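Search this site Search Go

About Tollgate Sixth Form

20/07/2022
By Benedicta Ametepe
2 min read

Tollgate is a day college for students aged 16 to 19. We opened with one building on Amegashie Road and now have 410 students on A level and vocational courses.

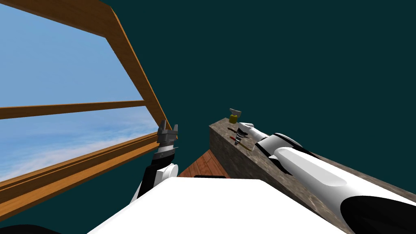

Most students live within walking distance. The 181 bus stops at the main gate for those who don't. Lunch is served in the Imisero building, and the library stays open until six on weekdays.

Applications for next year close in December. Please send forms to the admissions office.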